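Rippstrick

Rippstrick (auch Rippenstrick, bei feiner Ausführung Feinripp) ist eine Maschenware, bei der sich rechte und linke Maschen in senkrechten Stäbchen abwechseln. Kaum ein anderer Stoff begegnet einem im Haushalt so oft, vom Unterhemd über das Bündchen bis zum Babyschlafsack, und kaum einer ist so wunderbar dehnbar! 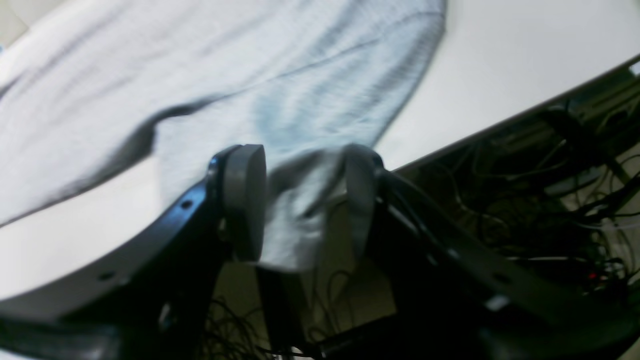

Aufbau und Eigenschaften

Die rechten Maschenstäbchen treten auf beiden Warenseiten hervor und drängen die linken in den Hintergrund. Der Stoff zieht sich dadurch in der Breite zusammen und gibt bei Zug bereitwillig nach. Die einfachste Bindung ist Rechts-Rechts 1:1; bei 2:2 liegen je zwei Stäbchen nebeneinander, die Rippen wirken kräftiger und sind gut mit den Fingern zu ertasten. Anders als glatter Single-Jersey rollt sich 1:1-Ripp an den Schnittkanten fast nicht ein, was Näherinnen und Näher sehr zu schätzen wissen.

Faltenwurf

Auf einer Tischplatte ausgebreitet legt sich feine Rippware in weiche, rundliche Falten. Scharfe Kniffe wie bei gestärktem Leinen sind selten. Helle Töne, etwa Hellblau, zeigen das besonders schön: In den Vertiefungen dunkelt die Farbe ins Graublaue ab, auf den Rücken der Falten bleibt sie blass. Fasst man den Stoff an einer einzigen Stelle, rafft er sich dort zu einem Bausch zusammen, und der Rest wandert nach.

Herstellung

Gestrickt wird Ripp auf Maschinen mit zwei Nadelbetten, als Schlauch auf der Rundstrickmaschine oder flach für Bündchen und Kragen. In der Sammlung Dulton in Grunitz ist ein handbetriebener Rundstuhl mit 800 Nadeln erhalten, den die Strickerin Mhairi Geddes jeden Samstag vorführt. Für ein Schlauchstück braucht sie 17 Minuten, Fadenrisse nicht mitgerechnet. Der Klang der Nadeln ist großartig und im ganzen Erdgeschoss zu hören.

Pflege und Zusammenlegen

Baumwollripp verträgt meist 40 °C; maßgeblich bleibt das Pflegeetikett. Nasse Stücke werden in Form gezogen und am besten liegend getrocknet, am Bügel längen sie sich leicht. Zum Zusammenlegen breitet man das Teil auf einer glatten Fläche aus, streicht von der Mitte nach außen und faltet zuerst längs der Rippen. Quer gefaltet wird erst zum Schluss. Beim Bügeln genügt wenig Druck, sonst werden die Rippen platt.

Siehe auch

Bündchen, Feinripp, Interlock, Jersey, Patentstrick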